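Teleop demos on soft furniture: quick how-to

Posted Monday, still editing. Written for the Noro setup with the Hosoda gloves, but most of it carries over to any two-arm humanoid with fingers.

Task for this one is sofa tidying. Pick up a throw pillow, put it somewhere else on the seat, let go clean. Sounds easy. Took me 7 tries to get one demo worth keeping.

Before you start

Charge the gloves. Both of them. Clear your own floor space too, you will drift sideways while driving and you won't notice.

Open Claltuvis, make a new session, name it something you'll recognize in a month. I use task + room + a number. Set the recorder to all cameras, head and both wrists. If you forget the wrist feeds the demo is useless for grasping, ask me how I know.

Zero the gloves: hands flat, fingers together, hold until the beep. Then a fist. Then flat again. If the thumb looks off on screen do it over -- thumb error is the one that ruins pinches.

Step 1. Park the robot

Walk it up square to the sofa, legs close to the front edge of the seat but not touching. Too far back and the arms go almost straight at the backrest, and then the wrists have no room left to turn. Line up with something you can find again. A seam between two seat cushions is perfect.

Step 2. Start pose

Hands low and open, out in front of the seat. Same pose every time, near enough. Hit record, hold still for a second, then go.

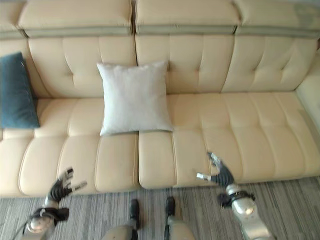 Don't rush the first reach. Come in from the sides, one hand each side of the pillow, wrists turned in a bit. Squeeze till the fabric gives, then stop squeezing. You can't feel anything through the gloves so watch the fabric, not your own hands. Lift straight up before you move sideways or the bottom corners drag.

Step 3. Place and release

Lower slow. Open the fingers first, thumb last, then back the hands out the way they came. If you yank them out upward the pillow comes along or falls on its face. Back to start pose, hold a second, stop recording.

Step 4. Check the wrist feed

Do this after every demo, not at the end of the day. Scrub thru it at half speed. Some smearing is fine when the arm is traveling. During the actual grasp you want sharp fingertips. If its blurry there you moved too fast, toss it.

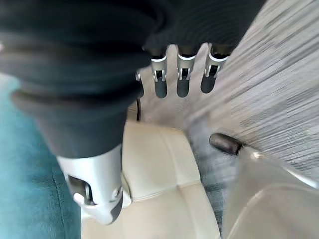

Wrist view over the seat, thumb low to the cushion.

Watch the thumb in this feed. On tufted or quilted seats it likes to catch a seam, and the head camera can hide that behind the hand.

Step 5. Label and save

Good, bad, or redo. No "maybe" pile, I had one and it grew to 106 clips that I still haven't opened. Bad ones get kept, just labeled bad. Redo gets deleted.

How many?

I stopped at 13 good ones per pillow position, then moved the pillow and started over. The Inberg set we train on has 3,673 demos all told but thats every task, not just sofas. Mix it up: different start spots, pillow tipped over, pillow face down. Same demo over and over teaches it one spot on one sofa.

Stuff that goes wrong

Hand lags behind yours -- network. Use the cable.

Fingers won't close all the way: re-zero, fist part especially.

Arm stops dead mid reach. Joint limit. Back off slowly, don't push thru it, and step the robot closer next time.

Light colored pillow on a light colored sofa is hard to judge in the headset. Turn the brightness down a notch, helps with the edges.

Take a break every half hour or so. My demos get sloppy after that and I can see it in the playback. Folding blankets is next, will post when I have the settings worked out.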